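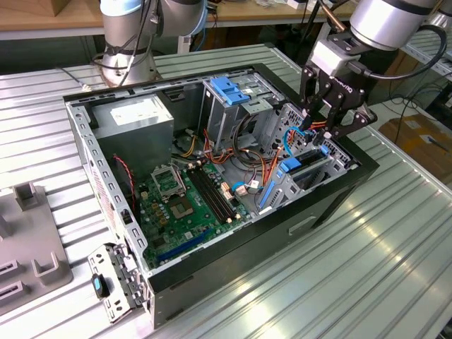
Bei den blauen Kabeln, kurz vor Feierabend

Trinidad Pereyra hatte in ihrem Leben so manchen Rechner zerlegt, und doch saß sie nun da wie eine Großmutter beim ersten Schwimmkurs und hielt die Luft an, während der Greifer über den Laufwerksschächten stand. »Na komm, mein Guter«, murmelte sie, »die Kabel beißen nicht.« Định Vi schob ihr den Tee hin und meinte, in 19 Jahren mache der das im Schlaf, und den Abwasch bei Dornatero gleich mit.
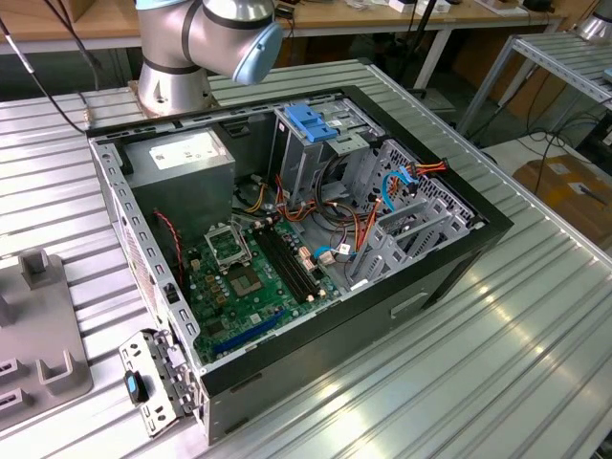

Zweites Kapitel: Der Abwasch

Den Abwasch machte an diesem Abend noch Định Vi.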